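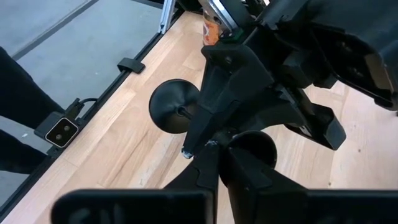

I have wanted a robot to do my kitchen chores since I was a kid, and last month I finally got to stand next to a few that are trying. My shopping list of demands is short: wipe the table, put the groceries away, load the dishwasher, and please don't break my favorite mug. The table part is where everyone seems to start, and I get it, a plain pale wooden tabletop with two sets of black grippers crowding in over it is about as friendly as a workplace gets for a machine. Now picture my table. It has mail on it. It has a sticky patch from breakfast and a cat who thinks she pays rent!

Home | Features | Gadgets | House & Garden | Subscribe

June 22, 2024
By Gaurav Saxena

So, can they do chores yet? Sort of. I spent two days at Brunora, a small outfit that builds software for robot arms, and I came home both more impressed and more patient with my own teenagers.

The chore I watched most was unpacking a grocery bag. Cans are easy (they're stiff, they stand up, they don't mind a squeeze). A bag of salad is awful. The arm would close on it, think for a second, open up again, and try from the other side. One full bag took 47 minutes to unpack. I timed myself at home and I was done before the kettle boiled, although I did put the butter in with the onions.

Then there's laundry. Brunora's people groaned when I brought it up. A shirt never lands the same way twice, and you and I find the collar with our fingers without even looking. Their best run that week was 37 shirts folded out of 107, and "folded" covered a few I would have called "rolled." Still! A year ago, they told me, the number was zero, and I've shared apartments with people who couldn't match it.

The shop floor is a different story. I drove out to see Drulter, which packs bathroom fittings, and the machine there had put 1004 parts into trays before lunch. Same part, same tray, same light, all day long. The woman running the line, Sachdeva, has to step in when a part shows up lying on its side, and she said that used to happen all the time until somebody changed the chute. I loved that. They fixed the chute and left the robot alone.

I keep thinking about that chute when I look around my kitchen. Maybe I'd need wider drawers, or hooks, or one kind of cup. I'm not sure I want to rearrange my house to suit an arm, and my wife is very sure she doesn't. But I did clear off the table when I got home, and I've started keeping the mail in a basket by the door.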